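Chapter 5
A Day Out at Resdale

I've dragged a lot of students through a lot of factory open days, and the one I still talk about is the morning we spent at the Tokex training centre in Resdale. We'd come up from Hullstead on the early bus (34 of us, most of us half asleep), and I'd promised everyone they'd see a robot sort parts into bins before lunch. What I hadn't said was that we'd meet it first on a screen!
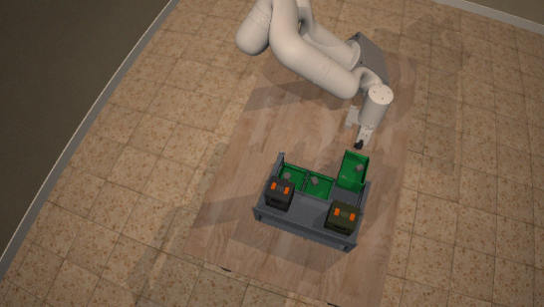

A few people grumbled about that, and I have to admit I was one of them. Then our guide ran the job 100 times while we finished our coffee, shifting the rack a little between runs, and the grumbling stopped. Try doing that on the floor at the Whiteley plant, where stopping the line for 18 minutes gets you a phone call.

So this chapter begins where our visit did, with a simulated work cell. We'll look at how an arm is told where a bin is, how its gripper lines up over the edge, and what changes when somebody bumps the rack. Keep a pencil handy, as you'll be sketching a cell of your own by section 5.2.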